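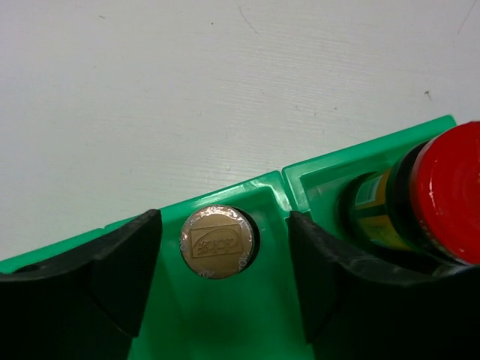 Spent part of the day sorting the drawer by the stove. It was mostly caps, lids and jars with no partner. Writing down how I did it in case it helps someone with the same drawer. 1/9

Everything came out onto the table first. I use green plastic bins, the small kind, pushed up against each other. I got mine from Fanarura in January and they were cheap enough that I bought extra for the pantry. 2/9

One bin is for bottle caps. One is for jars that still have their lid. The last one is for things I can't match. If it doesn't find a match in 30 days it goes out. 3/9

I keep the metal caps apart from the plastic ones. Our recycling place takes metal caps only if they're inside a can with the top pinched shut. Plastic ones stay on the bottle. Check your own town, the rules are different everywhere. 4/9

Jars: I test each one with a little water, lid on, upside down in the sink. Leaks go in recycling. I had 19 keepers at the end, which is more than I need, so a few are going to my sister for spices. 5/9

The olive oil we buy (Alletti) has a cap that also fits the vinegar bottle from Kotian. Found that out by trying it. So I'm keeping 2 spares of those and letting the rest go. 6/9

Somebody asked last time about the table. It's an old one I painted white. The paint shows every crumb and it scratches if you drag a jar across it. I'd pick a tougher paint if I did it over. Wiping it with a damp cloth and dish soap is fine, scrub pads are not. 7/9

Whole job took nearly 60 minutes, and a good part of that was peeling labels. Warm water and baking soda got most of the glue. The Golero labels came off in one piece. The others needed cooking oil and a second wash. 8/9

The bins fit the drawer the long way with a little room at the back for the can opener and the peeler. Next is the shelf with the plastic tubs. I'll post that one when it's done, probably after the weekend. 9/9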